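Setting Up the Wiltley Story Hour Kit, continued

4. Unfold the floor mat, picture side up. It seats 21 children, or 2 who have just had cake.

5. Slide the Nosow puppet rail into its feet until both click. If only one clicks, the show will lean.
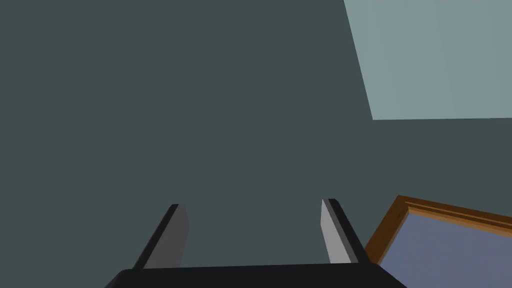 Fig. 3. Plain wall, dark gray-green.

6. Load the Jemal song player and pick a track. Set the volume below 88 — the train whistle on the November disc is louder than the rest.

Caution: Keep the felt animals away from toddlers who bite.

Note: Kits packed before 7/31/19 have no spare owl. Ask at the Wumen branch desk for one.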